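# Küchenaufgaben in der Simulation prüfen: Ablauf für zweiarmige Systeme

Stand: Juli. Bearbeitung: Luuk Leemans

Die Anleitung setzt eine lauffähige Clirness-Installation und ein geladenes Modell mit zwei fünffingrigen Händen voraus. Geprüft wird, ob eine gelernte Steuerung einfache Umräumaufgaben auf einer Arbeitsplatte zuverlässig ausführt. Aussagen über einen realen Haushalt lassen sich daraus nur begrenzt ableiten, siehe Abschnitt 5.

## 1. Aufgabe festlegen

Eine Aufgabe besteht aus Objekt, Ausgangsort und Zielort. Formulierungen wie »Küche aufräumen« sind nicht auswertbar. Brauchbar ist:

> Gebäck vom Schneidebrett auf den Teller legen.

Zu jeder Aufgabe gehört ein Abbruchkriterium. Voreingestellt sind 40 Sekunden Simulationszeit. Kürzere Grenzen benachteiligen Steuerungen, die vor dem Griff nachkorrigieren.

## 2. Szene aufbauen

1. Arbeitsplatte laden und die Reibwerte aus dem Profil `zondton_basis` übernehmen.
2. Feste Ziele setzen: Teller, Schneidebrett, Pfanne.
3. Bewegliche Objekte platzieren, höchstens eines je Zielfläche.
4. Zufallsstartwert eintragen. Für Vergleichsläufe verwenden wir 3088.
5. Kollisionsprüfung starten, bevor die Arme in Grundstellung gehen.

Schritt 5 wird gern übersprungen. Liegt ein Finger beim Start bereits in der Geometrie der Pfanne, schleudert der Löser das Objekt im ersten Zeitschritt weg, und der Lauf zählt als Fehlgriff.
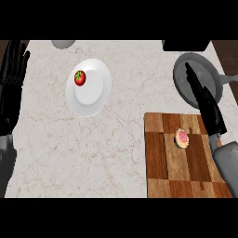

Die Startpositionen der Objekte werden je Lauf um wenige Zentimeter verschoben. Ohne diese Streuung misst man vor allem, wie gut die Steuerung eine Bahn auswendig gelernt hat. Die Farben von Platte und Untergrund bleiben im ersten Durchgang fest und werden erst im zweiten variiert.

## 3. Läufe starten

```
clirness run --task gebaeck_teller --seed 3088 --episodes 40 --timeout 40
```

Der Aufruf schreibt pro Lauf eine Protokolldatei mit Gelenkwinkeln, Kontaktkräften und Objektlagen. Bei Speichermangel die Kontaktkräfte mit halber Rate aufzeichnen, die Objektlagen nicht.

## 4. Auswerten

Ein Lauf gilt als erfolgreich, wenn das Objekt am Ende vollständig innerhalb des Zielrands liegt und keine Hand es mehr berührt. Getrennt zu erfassen sind:

- **Griff verfehlt:** kein stabiler Kontakt.
- **Objekt verloren:** Kontakt bestand, Ablage außerhalb des Ziels.
- **Störkontakt:** ein anderes Objekt wurde um mehr als 12 mm verschoben.
- **Zeitüberschreitung**

Störkontakte treten gehäuft auf, wenn die Hand flach über ein Nachbarobjekt geführt wird. Die Erfolgsquote allein verdeckt das.

## 5. Übertragbarkeit

Flache, krümelige Objekte verhalten sich in der Simulation zu gutmütig. Gebäck ist dort ein Starrkörper und bricht nicht. Eine Tomate rollt zwar, gibt unter Fingerdruck aber nicht nach. Wer Griffkräfte aus der Simulation übernimmt, sollte sie auf dem Prüfstand zunächst halbieren und schrittweise anheben.

Für den Alltag reicht der Stand nach unserer Einschätzung noch nicht. Einzelne Umräumschritte bei bekannter Anordnung sind machbar. Folgen aus mehr als 5 Schritten scheitern meist daran, dass ein früher Fehler nicht erkannt wird. Das Modul Orozco zur Fehlererkennung ist dafür vorgesehen, derzeit aber nur mit Einarm-Aufbauten getestet.

## Bekannte Probleme

- Export nach Cellport verliert die Zuordnung linke/rechte Hand. Abhilfe: Präfixe `l_` und `r_` vor dem Export manuell setzen.
- Bei geänderter Plattenhöhe die Grundstellung beider Arme neu berechnen.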